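Getting a signal in Grevstead: an interview with Beverley Bainbridge

Beverley Bainbridge has run the rural mobile and broadband advice line at Neltow for 8 years. Before that she worked in the customer service department of a phone company, where she took calls from people who had been told by the coverage map that they had nothing to complain about. We spoke to her in March at her office in Grevstead, where her own mobile showed one bar.

Most of her calls are from people in older houses at the bottom of the valley. She says the first question is nearly always whether they should change network.

"Sometimes they should," she says. "But people sign a new contract before they've tried it. I tell them to get a pay-as-you-go SIM from the other network, put it in an old handset and carry it about the house for a week. Try the kitchen, try upstairs at the back, try it at six in the evening when everyone is home. Then decide."

She does not think much of coverage maps. The ones people look up at home are worked out by computer from the position of the masts and the shape of the land, and they can be wrong by the width of a field. Indoor coverage is harder still to predict. "You can stand in your porch with a good signal and lose it in the hall. Stone walls do that. Foil-backed insulation is worse, and a lot of people round here had that put in."

Wi-Fi calling is her usual second suggestion, for anyone whose broadband is steady. Many callers have a phone that can do it and have never switched it on. Bainbridge talks them through the settings over the landline, which can take a while if they don't know the make of the phone.

"I had one gentleman, Nigel Dunmore, he won't mind me saying, who had been walking up to the church wall to ring his daughter. We got Wi-Fi calling going on his mobile and he rang me back on it to say thank you. I could hear the kettle."

It does not suit everybody. There are farms past Greenwood where the broadband comes down a long copper line and drops out when it rains, and a call over it will drop out too. For those homes she will talk about fixed wireless, where a small aerial on the outside wall picks up a signal from a mast and feeds a router indoors. A local firm, Gurura, has been putting in this kind of link and now has 700 homes connected. Bainbridge would like to see it reach 1,000, but says the next group will be slower. 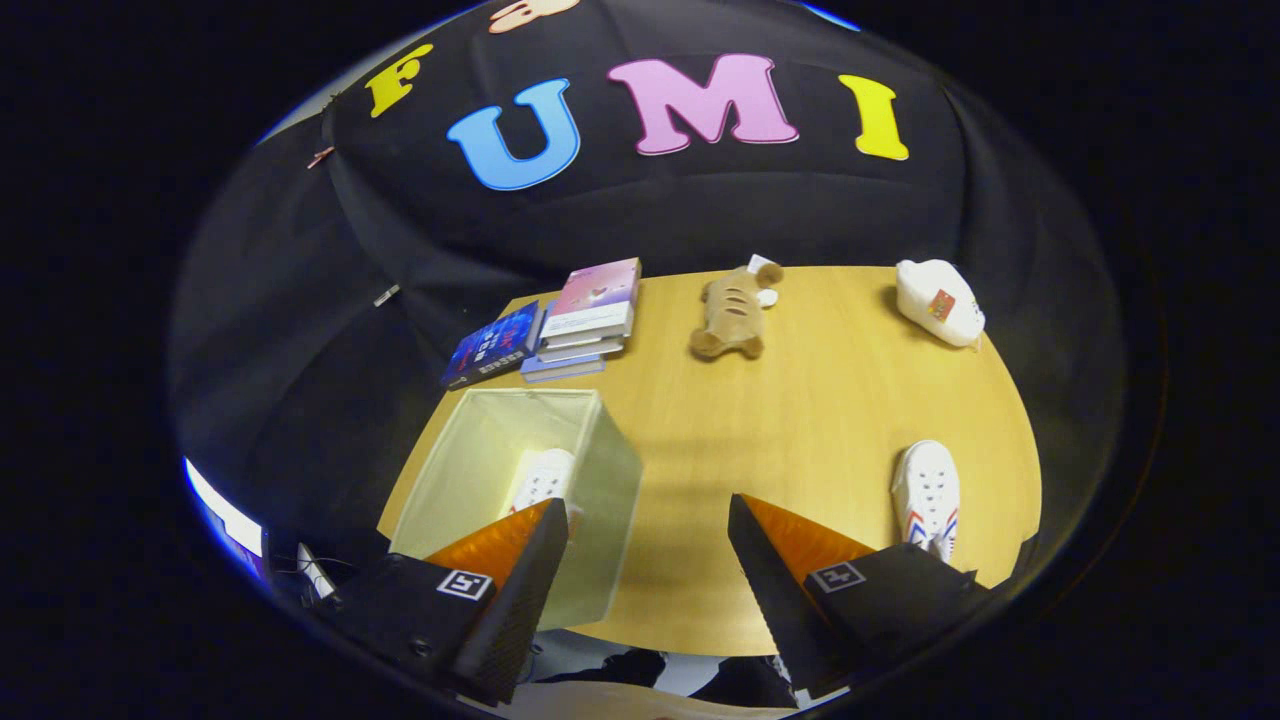 Foam letters pinned to a black backdrop above a wooden tabletop.

"The easy ones have been done," she says. "What's left is behind a hill or behind trees. Trees are a nuisance. You do the survey in winter and it looks fine, then the leaves come out and the customer rings up in May."

Ohemaa Amoah, who plans the links for Gurura, told us the firm now returns to some sites in summer before it gives a quote. A second relay above the valley is waiting on permission from the landowner. Amoah would not put a date on it.

We asked Bainbridge about the switch to digital landlines, which has taken up much of her time. Her concern is with power cuts. An old corded telephone took its power from the exchange and went on working when the lights were out. A phone plugged into a router stops when the router stops, unless there is a battery behind it.

"Ask your provider what they will give you, and ask how long it lasts. If you have a care alarm, tell them so before they change anything. Tell the alarm company as well. Don't assume one has spoken to the other."

She keeps a power bank at home and charges it on the first of the month. Her neighbour, Pauline Oakley, went 2 days without electricity last winter and got by with a charger in the car.

Not every call ends well. Terence Crabtree, who lives beyond the old quarry, has tried three networks and an outdoor aerial and still has to drive to the main road to send a text. Bainbridge has written to the operators on his behalf and has had two replies, both of which included a link to the coverage map.

"I've told him I'll keep asking," she says. "He's on the list for the new relay if it goes up. Until then he has his landline, and I've told him not to let anyone take it out."

The advice line is open in the mornings. Callers should have a recent bill to hand and the make of their router if they can find it.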